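Robot Cell Technician (Picking and Handling)

Ullton Fulfilment Systems
Position number: 313
Date posted: April 6, 2025
Employment type: Permanent, full-time
Reports to: Cell Operations Supervisor

About the position

Ullton Fulfilment Systems invites applications for the position of Robot Cell Technician. The successful applicant will be responsible for the set-up, daily care and first-line repair of one robotic picking cell, known within the organization as the Flundedora cell. The position is new and does not replace an existing role.

The cell handles light retail goods. At present it is assigned to gift packaging, including printed bags and pouches, which are delivered to the cell in blue plastic totes on gravity roller conveyor. A white work table stands next to the rack. Goods of this kind fold and crease easily, and the way in which the gripper fingers are fitted and maintained has a direct effect on how they are handled. Applicants should expect that a considerable part of the working day will be spent on the fingers, the wrist camera and the condition of the table surface.
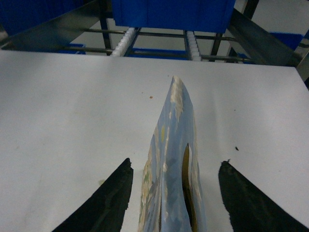

Gripper fingers and a light blue pouch at the white work table, Flundedora cell.

Daily care of the cell

The technician will carry out the opening inspection of the cell at the beginning of each shift and will record the results in the Sarpong maintenance log. The opening inspection includes the following work:

Inspecting both gripper fingers along the inner edge and at the tip, and recording any wear of the surface.
Confirming that the fingers are seated squarely and that the opening between them matches the value on the cell data sheet.
Cleaning the lens of the wrist camera and checking its view against the stored reference view.
Wiping down the table. Stains and specks are to be removed where possible and entered in the log where they are not.
Confirming that the emergency stops and the access gate interlock respond correctly before the cell is released to production.

The technician is authorized to withhold the cell from production if any part of the inspection is not satisfactory. Such a decision does not require prior approval, but it must be reported to the supervisor without delay.

Conveyor and tote positions

The robot works to taught positions, and these depend on totes arriving at the same point on the lane every time. The technician will maintain the roller tracks and guide rails that serve the cell and will re-teach positions when a lane has been moved or a rail has been replaced. Duties in this area are as follows:

Turning the rollers by hand during the weekly stop and replacing any that bind or have lost their shape.
Checking the fasteners on the guide rails and cross beams, and tightening them to the marked torque.
Measuring the resting position of the tote on each lane with the set-up gauge. A deviation greater than 3 mm is to be corrected at the rail and not in the robot program.
Withdrawing totes with a cracked rim or a distorted wall from circulation.
Confirming with the loading team that bags have been placed upright in the tote, with the handle hole toward the top, as set out in the loading instruction for the product.
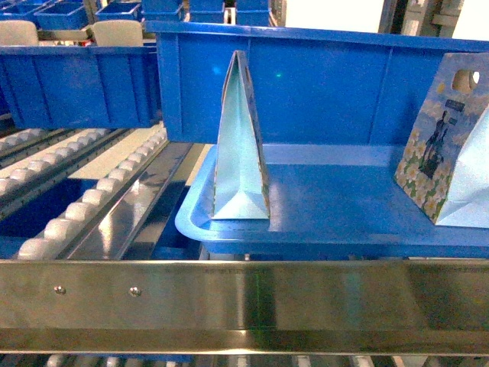

Fault response and repair

The technician is the first point of contact when the cell stops. Most stops are cleared at the cell by removing the item, returning the arm to its home position and restarting the sequence. Where the same fault occurs again within a shift, the technician is expected to find and correct the cause.

Repair work carried out by the technician includes the exchange of gripper fingers, the replacement of cables and connectors at the wrist, the replacement of the wrist camera and its bracket, and the calibration that follows each of these tasks. Fingers are exchanged according to condition, with a full inspection every 2,000 cycles. The left and right fingers do not always wear at the same rate, and each is assessed and recorded separately.

Work on the arm joints and the controller cabinet is reserved for Flinetti, the service contractor for the cell. The technician will prepare the cell for service visits, be present during the work, and perform the acceptance check before the cell is returned to production.

After any repair involving the gripper, the technician will run a trial with the product currently assigned to the cell. The trial is carried out at low speed, with the product standing in its tray, and the fingers must approach without touching the tray rim, the rails or the neighbouring bins. The result is entered in the log together with a still from the wrist camera. 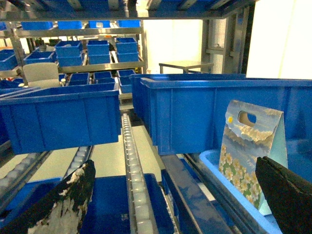 Qualifications

Required:

A college diploma or trade certificate in mechatronics, industrial electrical work, millwrighting or a related field. An equivalent combination of training and experience will be considered.
Practical experience in maintaining industrial or collaborative robots, including the teaching of positions.
The ability to read mechanical drawings and electrical schematics.
Knowledge of lockout procedures and a demonstrated record of following them.
The ability to write clear log entries in English.

Preferred:

Experience with camera calibration on an arm-mounted camera.
Experience with gravity conveyor or flow rack systems.
Experience in handling flexible or paper-based packaging.

Working conditions

The position is based on the main floor of the Ullton distribution centre. The work involves standing for extended periods, kneeling to reach the lower conveyor level, and occasional lifting. Safety footwear and eye protection are mandatory in the cell area and are supplied by the employer. Shifts alternate between mornings and afternoons, with advance notice of the rotation. Some weekend work is required for scheduled maintenance and is compensated under the overtime policy.

Training on the Flundedora cell will be provided during the first 115 hours of employment. The new technician will not be asked to release the cell to production alone until this training has been signed off.

How to apply

Applicants are asked to submit a résumé, copies of relevant certificates, and a covering letter of no more than one page describing a robot or automated machine they have maintained and a fault they have corrected on it. Applications should be made through the careers page and should quote position number 313.

Applicants selected for an interview will be invited to a practical session at the cell, consisting of a finger exchange and a tote position check. Accommodation is available on request at every stage of the selection process. Only those applicants selected for an interview will be contacted.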